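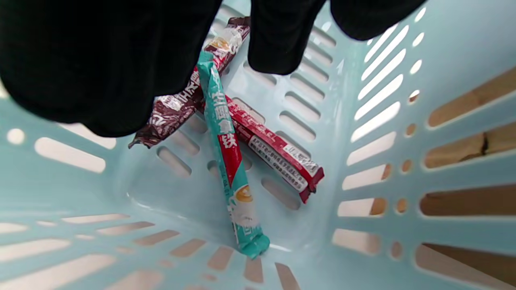 What is the best container for single-serve coffee sachets in a shared kitchen?

An open plastic basket with perforated walls, kept on a surface where people can see into it.

I have held this position for some years and would like to set out the grounds for it, mainly in response to the guidance sheet that Cluvent circulated to its tenants on Apr 12, 2025. The sheet recommends that all single-serve drinks be left in their retail packaging until used. It gives one sentence of explanation, "to preserve freshness," and moves on to dishwasher loading. I think the recommendation is wrong on storage, wrong on freshness, and slightly wrong on how people behave when they want coffee at nine in the morning.

Start with freshness. An instant coffee stick is a sealed pack. The barrier that keeps moisture away from the powder is the film of the stick itself and the crimp at each end. The retail carton around it is paperboard, folded and tucked, with gaps at every corner. It keeps out light and a certain amount of dust. It does very little about humidity. Moving a stick from the carton to a basket leaves the only seal that matters exactly as it was. If the crimp is sound the powder will keep, and if it has failed the carton will not help it.

The same cannot be said of loose tea, opened biscuits or anything poured from a jar. Those depend on their container. Much bad kitchen advice comes from taking a rule that is correct for loose goods and applying it to sealed ones, and I suspect that is what happened with the Cluvent sheet.

Now the storage argument. Cartons are designed to be shipped and to stand on a shelf facing a shopper. A full carton is an efficient object. A carton with four sticks left in it occupies the same volume as a full one, and a kitchen that stocks five kinds of drink will, within a couple of weeks, have five cartons in various states of emptiness. Nothing on the outside tells you which is which. People shake them. Some people shake them, find them empty and put them back, a habit I have given up trying to correct by means of signs.

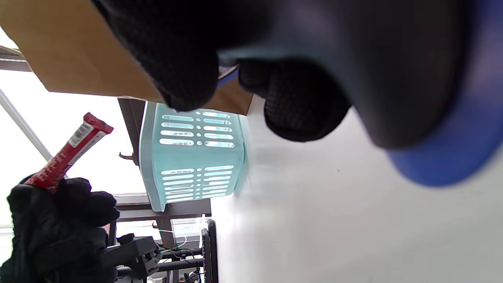

Identification is the objection I hear most often, and it deserves a proper answer. The claim is that once the sticks leave the carton you lose the product information: the variety, the ingredients, the date. For some goods this is true. Individually wrapped sugar often carries nothing except a logo. Stick drinks are usually better. A red bar-shaped wrapper of the kind I have in mind has white lettering running along its length and a small white label with a black barcode near the upper end, so it can be told apart from its neighbors by color and the code goes wherever the stick goes. My advice is to take one of each product out of the carton before deciding anything, and read the wrapper. If it has the information your users need, empty the carton. If it does not, cut the relevant panel from the carton and stand it at the back of the basket. A person with an allergy should never have to hunt through the recycling to find out what is in a latte.

Dates are a separate matter. Some makers print a date on each stick and some print it only on the outer pack. Where it is only on the outer pack, I write it on a strip of tape and put the tape on the rim. When the next carton is opened, the old sticks come out, the new ones go in first, and the old ones go back on top. This takes less than a minute. Hiwot Gebremichael, whose kitchen at Haltell serves two floors, uses a second basket instead and refills only when the first is empty. Her method is cleaner in principle. It needs twice the shelf length, and in my kitchen the shelf length is 890 millimeters and shared with a toaster.

The choice of basket matters more than I used to think. My first attempt was a solid-walled bin with a lid. The lid was gone by August. Without the lid it became a deep box in which sticks stood on end, fell over and formed a layer at the bottom that no one could see. Crumbs and spilled powder collected in the corners. I replaced it with a wire tray, which was worse, as the ends of the sticks went through the gaps and were bent when the tray was slid along the shelf.

A molded plastic basket with slotted walls and a slotted floor avoids most of this. Light comes in from the sides, so the bottom layer is visible. Loose powder falls through to the surface underneath, where it can be wiped. The openings should be narrower than the stick. This last point should be checked in the shop with a stick in hand. Long slots running in the same direction as the sticks can catch a thin wrapper by its edge, and a torn crimp is the one failure that does spoil the product.

Color is a minor consideration but I have a view on it. Pale plastic is preferable. Coffee packaging tends toward browns and reds, with the occasional turquoise, and all of these stand out well against a light floor. Against a black basket the darker wrappers are hard to see, and the coffee on the inside of the basket, which is what you most need to see when cleaning, is invisible. 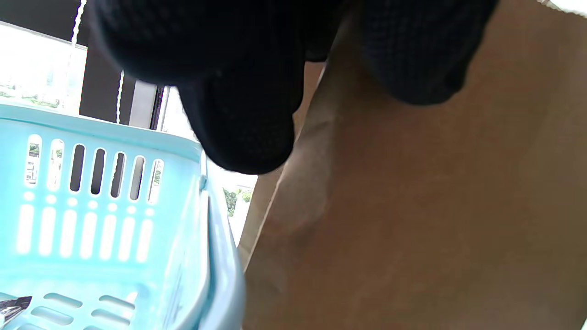

Depth should be limited too. A basket that holds more than a week of stock encourages the person doing the buying to tip in everything at once, after which the lower sticks may stay there for months. The bulk supply belongs elsewhere, and for the bulk supply I have no quarrel with cardboard or paper. A paper bag is perfectly adequate for sealed sticks in a dry cupboard. It folds down as the contents shrink, which a carton will not do, and it can be written on. It should be kept off the counter. A bag on a counter gets wet at the base and is then a bag with no base.

I would apply the same split to most small sealed goods: a small open container for what is in use, and an opaque, collapsible one for what is in reserve. The mistake is asking one container to do both jobs. The retail carton is a compromise between them and does neither especially well once it has been opened.

There is a cost argument against me, made by Robel Mamo in the Clarkbridge building newsletter, and I will try to state it fairly. He says that open baskets increase consumption. A visible stick is taken more readily than a hidden one, and people who would take one from a carton take two from a basket. His kitchen gets through 200 sticks in a normal month and he reports that the figure went up after he changed over. I accept his figure. I am less sure of the cause, as he also moved the kettle closer to the desks in the same month. But suppose he is right. The purpose of stocking coffee is that it be drunk. A storage method that reduces use by making the goods awkward to find is a form of rationing, and if rationing is wanted it ought to be announced as such and applied evenly.

Waste is the more serious form of the cost argument, and there I think the basket has the advantage. When I cleared the cupboards at Gebretsadik after taking over the kitchen, I found seven opened cartons of the same product pushed to the back, several of them behind unopened ones. All were past date. The cupboard had a door, the cartons were opaque, and each new buyer had looked in, seen nothing obvious at the front, and ordered more. I have not had to discard an expired stick from a basket since.

Two further points of practice, for anyone who intends to change over.

Mixed baskets are acceptable if the kinds differ by color. Three kinds in one basket is comfortable. With five or six, the rarer ones sink, and people begin to dig, and digging bends wrappers. Past that point use a divider or another basket. I do not recommend sorting the sticks into parallel rows. It looks tidy for an hour, and after the second person has been through it the arrangement is a loose crossed pile, where it will remain. A crossed pile works well enough. The sticks rest at angles to each other, part of each wrapper usually shows, and one can be lifted out by the end without disturbing the rest. Effort spent on rows is better spent on washing the basket.

Washing should happen at every complete emptying, with warm water and a brush narrow enough to enter the slots. Let it dry fully before refilling. A perforated basket drains well but holds drops along the lower edge of each opening, and those drops are in direct contact with the wrappers if you hurry. I turn mine upside down on a rack overnight.

The whole outfit is cheap. A basket of suitable size costs less than a carton of the coffee it holds. Cluvent manages kitchens for 2000 desks by its own account, and a change to one line of its sheet would be read in all of them. I have written to suggest the following wording: "Sealed single-serve drinks may be removed from the outer carton and kept in an open, perforated container, provided that ingredients and dates remain available to users." I have had an acknowledgment and expect a reply when the sheet is next revised.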